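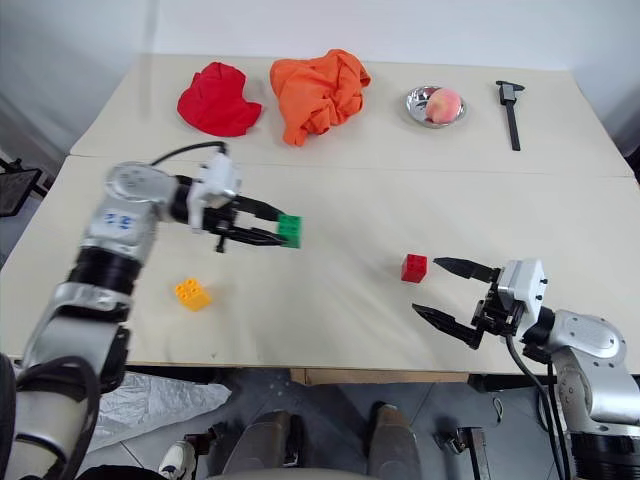
One peach in a steel dish, and a couple of cloths at the back of the table.

Getting more fiber into the day without making a project of it

Saturday, July 13, 2024

A few of you wrote in after my last kitchen page asking how I get beans and grains onto the table on a weeknight, so this is how it goes at my house. I'm a home cook and no dietitian, and if your doctor has you on a special diet, listen to them and skip me!

Start slow. I went from almost no beans to beans twice a day one October and my stomach let me know about it. Add one thing, stay there a week or so, then add another. Drink more water while you're at it.

Dried beans are my big one. I soak a whole bag overnight with a spoonful of salt in the water, drain it in the morning, and simmer until the skins give when I blow on one (an old trick, and it works for me). Chickpeas usually take me 90 minutes, and kidney beans need a real rolling boil for a good ten minutes at the start, so please don't throw those straight into a slow cooker. Cool them, spread them on a tray, freeze, then bag them up. You can shake out a handful whenever you like.

Barley freezes the same way. So does brown rice, as long as it goes into the fridge soon after cooking and doesn't sit out on the stove all evening (guilty, years ago, and the whole pot went in the trash).

Leave the skins on! Potatoes, carrots, apples, peaches. Give them a good scrub under the tap and go. For roasted vegetables I set the oven at 400 and use a bigger pan than I think I need, otherwise they steam and go limp.

My neighbor Shahram Moradi puts red lentils in his tomato sauce, half a cup to a big pot with an extra splash of water. They melt right down and his kids eat it without a word. I've been copying him all year.

Oats can go in meatloaf in place of the breadcrumbs, same amount, just let the mix rest 5 minutes before you shape it. I also keep a jar of ground flaxseed in the freezer door and put a spoonful in pancake batter. Buy it in small bags, it goes stale fast and you'll smell it when it does.

Next time I'll get to the bread question, and whether seeds in the dough are worth the mess on the counter.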